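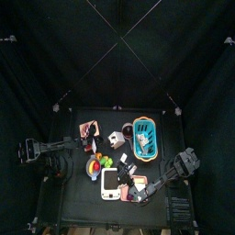
About Hevstead

Hevstead is a shared workshop with a rented ground floor, a mezzanine and a long list of people who want to build things that move. We are a small membership outfit. Kirsty Leckie runs the workshop side and Doaa Erraji looks after software, electronics and the website you are reading.

We started in February with 20 members and two workbenches. Most of the first members came for the woodworking tools and the 3D printers. The robots came later, when Doaa brought in a pair of secondhand arms she had been repairing in her apartment and asked if there was a corner where she could bolt them down. The corner is still theirs, and it takes up more floor than any other project we have.

The two-arm table

The table is called Konow. It is a black tabletop with an arm mounted on each side and walls of dark fabric around it. The fabric went up after the first few weeks, when we were getting different results in the morning and the evening depending on what came through the windows. Black cloth is cheap and easy to replace, and it keeps the background the same from one session to the next.

The frame is held together with corner brackets and comes apart with one size of hex key. Kirsty designed it that way after moving a previous bench up a flight of stairs. If you are building something similar, cut the side pieces first and check the diagonals before you tighten anything. Ours was out of square for a month and we blamed the software.

The job of the table is sorting and putting away. We lay out household things and toys, and the arms try to pick them up and place them somewhere sensible – toy fruit in a bowl, a small figure in a basket, a small item on a tray. The objects are ordinary on purpose. They come from members' kitchens and thrift stores. Cups are harder than they look and anything flat is harder still. A thin card lying on the table can use up a whole evening.

The control code is our own and is called Fado. It runs on a desktop computer under the stairs. Members can read it and change it, and there is a test branch for anyone who wants to try an idea without breaking the version everyone else is using. Please write down what you changed.

What else goes on

The robot table gets the attention, but most of the floor is used for other work. We have a drill press, a band saw, two 3D printers, a soldering bench and a sewing machine, which gets more use than you might guess (the fabric walls were hemmed on it). The laser cutter is shared with the studio next door and has to be booked.

Pangaribuan is our beginner project. It is a single small arm that you build from a kit of printed parts and hobby servos over several evenings, and you take it home when it works. Doaa teaches the wiring and Kirsty teaches the mechanical assembly. You do not need to know how to program. You do need to be able to sit still and crimp connectors for a while.

How we pay for it

Members pay a monthly fee. The original budget for the two-arm table was $2000 and the final bill was $3000. The difference was mostly motors, power supplies and a second order of cable after the first lot was cut too short. We keep the parts list and receipts in a binder by the door, and anyone thinking of building their own is welcome to copy it.

We do not take on commercial work and we do not sell robots. We get asked about both. If you want a machine repaired or a prototype made for a business, we can give you the names of shops nearby that do it properly.

Rules for the robot corner

Do the short induction before you use the arms. It takes one evening and covers the emergency stop, the speed limits and how to restart after a fault.

Keep hands off the table while the motors are powered. To move an object, stop the arms first.

Two people should be present whenever new code is being run.

Put the objects back in the crate when you finish. If something is broken or chewed up by a gripper, leave it on the shelf with a note – we would still like to see how it happened.

Food and drinks stay at the kitchen end.

Joining or visiting

Visitors are welcome at open evenings, which are listed on the calendar page. Children can come with an adult and usually head straight for the robots. The ground floor is step-free. The mezzanine is reached by stairs only, so tell us ahead of time if you want to attend a class held up there and we will move it down.

To join, fill in the form on the membership page and come in for a tour. We ask new members to spend one session helping on somebody else's project before they start their own. It is a quick way to learn where things are kept.

Questions about the workshop, tools and booking go to Kirsty. Questions about Konow, Fado or the Pangaribuan classes go to Doaa. Both are reachable through the contact form, and replies normally take a few days.

Page last updated 23/07/2022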